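# Kitchen Surfaces and How to Read Them

Handout 4 -- Hawthorne evening course, Palberg campus

Welcome back, everyone, and thank you for bringing so many floor plans last time. I enjoyed going through them more than I probably should admit, and I have written on nearly all of them, so please collect yours from the tray on your way out.

Last session we talked about layout, meaning where the sink goes, where the stove goes, and how far you want to walk between them with something heavy in your hands. Tonight we come down closer, to the surfaces themselves. A surface gets touched, wiped, scratched and stared at every day for years, and yet most people choose one in a showroom in a few minutes, under lights nothing like the ones at home. Take your samples home if you can. Stand them up where they will live and look at them at breakfast and again after dark.

## 1. Counter, stove and wall together

People tend to shop for these one at a time, and then they are surprised when the three of them don't get along. I would rather you laid them side by side from the start, even if all you have is a tile, a scrap of countertop and a sheet of black card standing in for the stove.

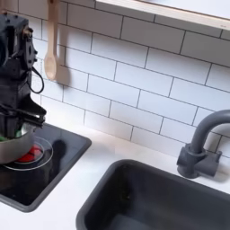 Contrast is the first thing I'd like you to think about, and it is a bigger subject than it sounds. A dark stovetop in a pale counter tells your eye exactly where the cooking area starts and stops, and that helps anybody whose sight isn't what it was. Look at how the thin white circles mark the burner against the glossy black, and how easily the red piece sitting inside the ring stands out. The slightly raised dark gray border does some work too, as it gives the panel a clear edge against the white counter. On the wall, white subway tile laid in a staggered pattern with thin dark gray grout picks up the same light-and-dark idea in a quieter way -- I am fond of it, as those of you who took the Dromthorpe walk with me will know already.

## 2. Grout

Please don't leave grout to the last afternoon! White grout behind a stove looks lovely for a while and then needs looking after. Gray is more forgiving, but it draws every line, so a crooked row will show. Lay out two or three rows dry before anything is stuck down, and step back to the far side of the room before you decide.

## 3. A small budget exercise

For the Weren kitchen (the plan is in your folder) you have $3,000 for all surfaces, and $2,000 of it has already gone to the countertop. Work out what the rest can do for the wall. Keep back 20 percent of what remains for cut pieces and breakages, then tell me where you would stop the tile and why.

## For next time

- Bring 2 samples, one light and one dark, that you think could share a kitchen.
- Finish the Weren exercise on one page. Sketches are welcome, and they don't have to be pretty.
- Reread the notes on task lighting, as we start there in March.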